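Student team teaches a simulated gripper to stack before touching the real one

Melati Yeoh did not join the robotics club to write software. She wanted to build things, and for her first year she mostly did, cutting brackets and crimping cables after class. Now she spends most Friday afternoons in front of a monitor, watching a virtual gripper pick up virtual blocks.

"I thought the simulator would be the boring part," she said. "Then I was the last one to leave three weeks in a row."

The project is called Plikum. Its goal is a program that can take a block from a table, turn it and set it down on a target panel. The club plans to enter it in a regional student contest in November. Teams there are given 7 minutes per run, and the starting layout is not announced ahead of time.

Yeoh works on the project with Hafiz Santoso, who writes the grasping code, and Valdir Pacheco, who looks after the scoring script and the log files. Their adviser is Dagný Stougaard, who teaches the school's evening course in automation.

Santoso said most of his time goes into the angle of the grip. The club's program is judged on where the block ends up, but he looks first at how it is held.

"If you take it low and it's leaning, you have a long piece sticking out past the fingers," he said. "You can still place it, but you have to know which way it leans. Our first version assumed everything was straight." 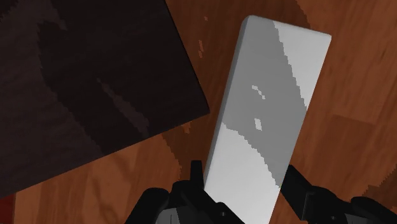 Counting the failures

Pacheco keeps a log of every run. By the time of our interview it held 3841 attempts, and he had marked 391 of them for a second look. Those are the runs where the score and the replay did not seem to agree.

"The script said it was fine and then you watch it and the block is resting on an edge," he said. "So I fixed the script. Then I had to score the old ones again."

Stougaard said she stays out of the code unless she is asked. She does require a written note after each change – one paragraph, with the reason for it.

"They complained about the notes in the beginning," she said. "Now they argue from them."

The team has yet to try the program on the club's real arm. Yeoh said that will happen once Santoso has finished the release step, where the fingers open and back away. She has already built the table for it.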